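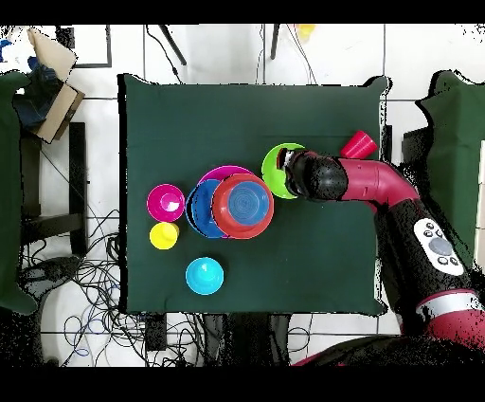 Green cloth's on, bright plastic cups, bowls and plates are out. Thread on our parish hymn books, get comfy 🧵

1/ So I've sung in the choir at St Brannoc's in Wedenby for 4 years now, and I have never seen people get as worked up about anything as they have about the hymn books. Not the new heating. Not the Mass times. The hymn books!

2/ Background for those who don't go to church, or go to a sensible one. We've got nearly 200 copies of an old red hymnal, bought before I was born, with spines like wet cardboard. The proposal in August was to bin them and put the words up on a screen.

3/ I was all for the screen, by the way. I want that on the record. I'm forty-six, I can't read the small print under the gallery, and my copy has been missing everything between "Hail Redeemer" and "Holy God" for as long as I've had it.

4/ Then Evangelia Margaritis got up at the parish meeting. She grew up Greek Orthodox and married in, and she said that when she first came to us she didn't know a single tune, so she took a book home (without asking, she'd like to apologise) and learnt them at the kitchen table over one winter.

5/ You can't take a screen home. I hadn't thought of that at all and I sat there feeling a bit of a dill.

6/ Gwilym Kemeys, our organist, then spoke for what felt like the whole of Lent. His point, once we got to it, was that with the music in front of them people will have a go at the harmony, and with only words they won't. He's Welsh. Harmony is a moral question for him.

7/ On the other side, Marichka Panasiuk said her mum can't hold a heavy book and a walking frame at the same time, and would somebody please think about that before getting misty about paper. Fair call. Big murmur of agreement from the back pews.

8/ Money, because you'll ask. Proper new hymnals came in at $2,000 even after the bulk discount. The screen quote was less, but then there's the yearly licence for the words, and somebody has to run the thing every single Mass. Guess whose name got floated for that. (Mine. I said no. Then I said maybe.)

9/ Father asked Carys Gittins to go through the old books and see what we really sing. She's been at it for weeks with a pencil and a thermos. Favourite discovery so far: a funeral card for a man from Costell tucked in at "Abide With Me", with a shopping list on the back. Sausages, twine, stamps.

10/ She rang the family. They wanted it back. His daughter drove over to pick it up and stayed for the vigil Mass, and she sang louder than any of us.

11/ Someone in my replies is asking why we don't just copy what they do over at Yorath. Yorath has a guitar group and a projector and, I'm told, a smoke alarm that goes off at the Easter fire every year. Lovely people. Different animal.

12/ Where we've landed, for now: keep the best of the red ones, mend them, and print a large-type booklet for the seasons, light enough to hold in one hand. Ghazala Rind has offered to do the layout. She's from the mosque on Tosberg Road, she does ours and theirs, and she has strong opinions about our fonts.

13/ No screen yet. It comes back to the meeting after Christmas and I truly don't know which way I'll vote. I liked the idea of looking up while I sing. I've also started taking my book home.

14/ If anyone knows how to rebind a hymnal without it smelling of glue right through Advent, my messages are open. Choir practice is at 7, got to run, I haven't looked at the alto line once this week 😬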